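Pulta Drawer Cabinet Review: One Year in a Sewing Room

By Sadao Sakai

I repair clothes and bags from a back room at home, and most of my storage trouble comes from small things. Zippers, thread, elastic, bias tape, snaps, buckles, hem tape. Fabric is easy, it goes on a shelf. The small things need drawers, and I have been through a lot of drawers.

The Pulta cabinet went in last August. It cost $62 and came in one box. I bought it with my own money, and I bought a second one in the spring, so you can guess that I like it. There are some things I don't like, and I'll get to those.

Why I replaced the old one

Before the Pulta I had a Prurer tower, the kind with a thin metal frame and drawers that hang from a lip on each side. It held up for three years. Then the drawers started to bow in the middle, and once a drawer bows, the lip slips off the rail and the front drops. I taped two of them. By the end I was keeping only foam and batting in it.

I also looked at a wooden set of small drawers from a local shop. It looked much nicer. It was also four times the price, and you can't see what is in a wooden drawer without opening it or putting a label on it, and I'm bad about labels.

The drawers

The cabinet is white with see-through blue panels, and the drawers are a milky white plastic that lets some light in. The side walls are thin and ribbed. I was worried about them at first, given what happened with the Prurer, but the ribs do their job. I have one drawer filled to the top with metal zippers, around 200 of them, and it has not bowed so far.

The front edge has a glossy blue trim. It looks good under a lamp and it shows every fingerprint. A damp cloth takes them off, and they are back the next day.

Each drawer pulls out a long way before it stops, far enough that I can reach the back corners without tipping anything. That matters to me more than any other feature. On the old tower I could get the drawer halfway out and then had to feel around behind it.

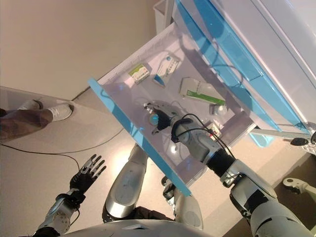 What fits

Thread first. I keep 144 spools in two drawers, standing up, sorted by color. The standard small spools fit with a little space above them. Large cones don't fit standing and have to lie on their sides, where they roll. I cut a strip of cardboard to keep them apart, and it works well enough that I never made anything better.

Zippers go in flat. Long ones, the type used for sleeping bags, need to be coiled. Elastic is fine on its card. Scissors fit, but I would not store heavy shears in these drawers. They slide to the front when you pull and hit the wall hard.

There are no dividers in the box. Pulta sells a set, and I bought it, and I would tell you to skip it. The pieces are too short for the drawer and lift up when you take something out. I now use small boxes that buttons came in, plus a few Demex trays I already owned. The Demex trays leave a narrow gap on one side that collects pins.

Seeing what you have

The blue panels are part of why I picked this over a solid white cabinet. You can't read a label through them, but you can tell a full drawer from one that is nearly out. For thread that's enough. For snaps and hooks it isn't, and I did finally put labels on those.

If you store anything that fades, think about where you put it. My room gets sun from late morning until about three. I moved the cabinet to the far wall after I noticed that a roll of red tape had gone lighter on one side. I can't prove the drawer was the cause — the roll was old — but I don't take chances with silk thread now.

Putting it together

Assembly was simple. The side pieces click into the base, the runners click into the sides, and the top goes on last. The instruction sheet is one page of drawings and the third drawing is wrong. It shows the runners with the stop at the front. If you do it that way the drawers won't go in at all, so at least you find out right away.

You don't need tools, but you do need a flat floor. On carpet the base twists a little and the bottom drawer rubs. I put a sheet of hardboard under mine. 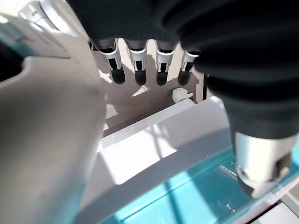

Feet are my biggest complaint. The cabinet has four hard plastic ones, small and square, and on a smooth floor the whole thing creeps backward a little each time you push a drawer shut. Something closer to those rounded black rubber fingertips would have been a much better choice: a soft end with no corner to catch or scratch. I ended up buying stick-on rubber pads at the hardware store. They fixed the creeping, though two came off when I dragged the cabinet to vacuum behind it. Lift it instead, or use a stronger glue than the one that comes on the pads.

Stacking two

The second cabinet can stand on the first. Pulta includes clips for this, and they hold. I tried it for a month and then took the top one down. With both full, pulling out one of the upper drawers made the stack lean toward me, and I didn't like it. The sheet says to fix a stack to the wall, and you should if you plan to keep it that way. I rent and would rather not drill.

Side by side they fit under my cutting table, which has a 70-inch top, with enough room left for my knees and a wastebasket.

After a year

One runner has a small crack near the stop. The drawer still works, and Pulta sent a replacement runner after two emails, no charge. I haven't put it in yet. The blue trim has fine scratches where my scissors hang. The white parts have stayed white, even the side that faced the window.

The drawers have become a little looser with use, and I count that as an improvement. When new, they squeaked. A bit of candle wax on the runners took care of it, and I have done it twice since.

Who should buy it

Buy it if you have a lot of light, small supplies and want to reach all the way to the back of a drawer. Look elsewhere for tools, hardware, or stacks of heavy fabric. Skip the dividers, get rubber pads on the same day, and ignore the third drawing.

Rating: 4 out of 5. Better feet would get it the last half point, and dividers that fit would get it the other half.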